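Hand-held gripper pads keep slipping on glazed bowls – change the pads or change the gripper?

Posted in Grippers and End Effectors, September 2024
712 views, 3 replies

Wahyudi Simanjuntak

I'm trying to decide between two hand-held grippers for recording kitchen tasks, mostly picking up bowls and plates and stacking them. Both are squeezed by hand and both have a camera looking down at the fingers. The recordings will be used later to train an arm, so whatever I choose now I'll be stuck with on the arm as well. The same finger geometry has to go on the wrist.

The first one is the parallel-jaw unit we've had since August, with flat grey foam pads. The second is a linkage type with ribbed blue rubber pads. I have it on loan until the end of the month from a mate at Kendale.

My test so far is simple. I pinch the rim of a ceramic bowl with one finger inside and one outside, lift it, tilt it toward the camera, hold it for a slow count, then put it down. I do the same with a flat plate, picked up by its raised edge. The payload is not the issue. The heaviest bowl I have filled only went to 300 grams of rice and both grippers lifted it.

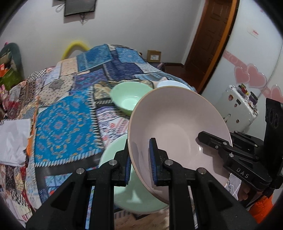 Rim pinch on the pink bowl with the ribbed pads, one inside the wall and one outside.

The foam pads hold well when the bowl is dry and matt on the outside. On glazed bowls the bowl rotates around the pinch point as soon as I tilt it. It doesn't fall, it just swings down until the heavy side is at the bottom. The ribbed rubber is better but I still get some rotation if I grab too close to the lip.

What I would like to know:

Is the ribbed pad doing the work, or is it the linkage giving me more force at the fingertips? I can't swap the pads across because the mounting holes don't line up.

Is there any point comparing the two by eye, or do I need a force gauge?

Does the colour of the pads matter for the camera side? The person who will be processing the footage asked me to keep the fingers easy to tell apart from the dishes and I hadn't thought about it until then.

I'm using a wide lens on both and I would prefer not to change that.

Birsen Eren

It's probably some of each, but I would look at the pads first.

With a rim pinch you only have a small patch of contact on either side of the wall. Foam squashes flat and on a glazed surface a flat patch is happy to turn. Ribs give you several lines of contact spread along the pad, so there is more distance between the outermost ones and the bowl finds it harder to pivot. Which way the ribs run makes a difference too. If they run across the finger, try a pair that runs lengthwise before you settle on anything.

You can separate the two effects without matching the mounting holes. Cut two strips of the same rubber (bicycle inner tube will do, or the thin shelf liner from the hardware shop) and stick them over the pads on both grippers with double-sided tape. Now the surface is the same and whatever difference is left comes from the mechanism. It takes ten minutes and the tape peels off the loan unit afterwards without leaving much behind.

For measuring, a luggage scale is good enough. Close the gripper on a piece of the same rubber-faced ply each time, hook the scale through a hole in the ply and pull until it slips. Do it five times on each gripper and write down all five, not only the best one. Your hand is the actuator, so your squeeze will vary. We put a stop on the trigger so that every pull was made at the same closure – a cable tie around the handle was enough.

Also check how deep you are gripping. If the fingers only overlap the lip by a few millimetres you will get rotation whatever the pads are made of. Go down the wall until the full length of the pad is touching. On a curved bowl the outer pad will want to sit on its bottom edge, and that is where a pad with a bit of tilt in it helps. The Bozkurt fingers we used to run had a small pivot behind the pad for this reason. They were annoying in other ways (the pivots filled up with flour) but they were good on bowls.

On colour, blue is a sensible choice with dishes. You get a lot of white, cream, pink and green crockery and not much strong blue. Watch your tablecloth, though. If the cloth has a lot of blue in it the pads will be harder to pick out against it at the start of each grasp, when the fingers are low. Record a few with a plain cloth and ask your footage person whether it makes any difference to them. It may not.

Remo Rizzi

just buy the linkage one. parallel jaws are fine for boxes

Necati Dağdelen

I agree with most of what Birsen wrote, with one warning. Before you pick the linkage gripper on grip alone, check what its fingertips do as they close. On some linkage designs the tips move in an arc, so they travel forward or back a little between open and shut. By hand you correct for this without noticing. The arm won't, unless the finger position is tracked properly and the same linkage is fitted on the wrist. I lost 2 weeks of recordings at Waltside because the hand-held version and the arm version had different link lengths and we hadn't checked.

The way to check is to lay a ruler on the bench, rest the fingertips on it, and close slowly. If the tips creep along the ruler, write down how far at open, half and shut. Then do the same with the version that will go on the arm and see that the numbers match.

Other things I would look at while you have the loan unit:

Play in the joints. Hold one finger still and wiggle the other. A little is normal. If you can see it on the camera it's too much.

Whether the linkage gets in the way of your own hand. When the gripper is tilted up to show the inside of a bowl, people tend to shift their grip and end up holding part of the mechanism. Have a second person try it, preferably with smaller hands than yours.

Screws backing out. Put a paint mark across the heads and look again after a day of use.

How the rubber behaves after washing-up liquid gets on it. Wipe the pads with a damp cloth and let them dry between sessions. We have gone through a few sets from Luvivley and they are all right until they get greasy, and then they are no better than foam.

I wouldn't worry about the wide lens. Keep it the same on both units for the comparison and mount it at the same height above the fingers, otherwise one gripper will look tidier than the other for no good reason.

Wahyudi Simanjuntak

Thanks all. I did the inner tube strips on both last night. With the same rubber on each, the parallel unit still lets the glazed bowls turn, but a lot less than it did with foam, so the pads were a fair part of it. Haven't done the luggage scale yet.

Necati, the tips on the linkage one do creep when I close them on a ruler. I've asked Kendale for the drawing of the arm version so I can compare the link lengths. Will post the slip numbers when I have them.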